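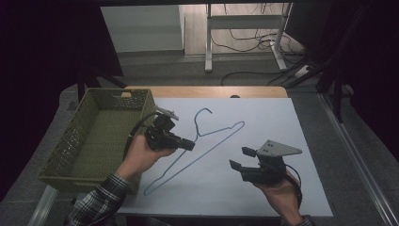 ¿Cuánto cuesta apuntarse al club de robótica?
La cuota es de 11 euros al mes, con el material incluido. Quien venga solo a probar una tarde no paga nada.

Galería — taller de pinzas, club de robótica Stumix

Subimos por fin las fotos del 19 de abril. Deprisa y sin ordenar mucho, perdón. Proyecto Setton, para los que no venís los viernes: pinzas de mano, dos por persona, y objetos de casa. Se trata de coger cosas normales con las pinzas puestas y apuntar qué cuesta y qué no. Luego, con eso, cada grupo escribe su parte de la memoria para la muestra de septiembre.

Este trimestre tocan perchas. De alambre, las finas. Parecen una tontería hasta que las tienes tumbadas en la mesa y hay que entrar con las puntas casi a ras del tablero. Con las cajas de cartón del trimestre pasado íbamos sobrados, con el alambre hay que pensar antes por dónde se agarra. Dos bandos en el grupo: los del cuello y los de la barra. No hay acuerdo ni lo va a haber.

Los del cuello dicen que el alambre retorcido da más grosor y que la percha gira menos. Los de la barra, que así se reparte mejor el peso y que luego la otra mano llega más fácil al gancho. En la memoria irán las dos versiones, cada una con su tabla.
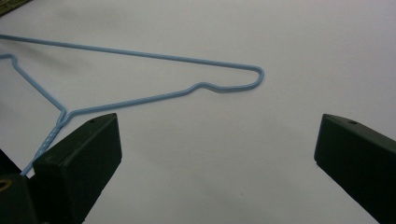

El cuello retorcido, junto al dedo izquierdo. El derecho, libre.

Cosas que salieron en la charla del final, copiadas tal cual de la pizarra:

— Abrir más de la cuenta es perder tiempo. Abrir menos es empujar la percha.
— Mirar las dos puntas, no solo la de la mano buena.
— El cable por fuera del brazo, siempre. Si se engancha se para y se suelta con calma, sin tirar.
— Si la percha se escapa, se deja donde cae y se empieza desde ahí. No vale recolocarla con los dedos.
— Cambiar de mano cada 8 intentos. Se nota muchísimo en la muñeca.

Lo de no recolocar trajo cola. Hay quien dice que es perder la tarde, pero en la muestra de septiembre nadie nos va a poner la percha derechita, así que se queda la norma. El que no esté de acuerdo que lo escriba en el cuaderno y lo hablamos.

Llevamos 389 intentos apuntados entre todos desde que empezó Setton. El objetivo es 2.000 antes de la muestra. Vamos justos, sí. Si algún grupo puede quedarse media hora mas los viernes que lo diga en la lista de correo.

Sobre la siguiente foto: percha ya entre las dos almohadillas, con el gancho hacia arriba. Es el agarre que más discusión trae, por lo de la fuerza. Apretar mucho cansa la mano, apretar poco y la percha baila. Consejo de los mayores: cerrar hasta notar el alambre y ahí parar, contar uno, levantar. Los casquillos de latón se ven bastante bien, para los que preguntabais por las articulaciones al hacer el dibujo. Hay cuatro, dibujadlos todos.

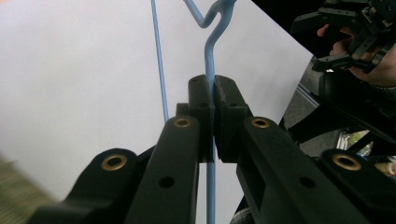

Para el próximo viernes

Traed el cuaderno, que la última vez faltaban la mitad. Y ropa cómoda, mangas que se puedan remangar.

Seguimos con perchas y, si da tiempo, primera prueba con una camiseta puesta. El grupo Zaidi se encarga de la plantilla de apuntes — dos columnas, mano izquierda y mano derecha, y una casilla de observaciones que hay que rellenar SIEMPRE, aunque sea con un «nada». El grupo Sarix revisa tornillos antes de empezar y repasa la lista de piezas, que está sin actualizar.

Pendiente de decidir: cronómetro sí o no. Con cronómetro la gente corre y apunta peor. Sin él no hay manera de comparar los grupos. Igual lo ponemos solo en los últimos intentos de la tarde y vemos.

Las familias que quieran pasar a ver el taller pueden venir en la última media hora. Se puede probar con las pinzas, hay turnos.

Si falta alguna foto vuestra mandadla y la añadimos cuando haya un rato.

11 me gusta · 8 comentarios · Compartir

Entradas recientes
Trimestre de cajas: lo que apuntamos y lo que se nos olvidó
Grupo Zaidi: cómo rellenar la plantilla sin volverse loco
Grupo Sarix: lista de piezas y recambios
Calendario de la muestra de septiembre
Normas del taller (versión nueva)

Contacto · Aviso legal · © Club de robótica Stumix · Volver arriba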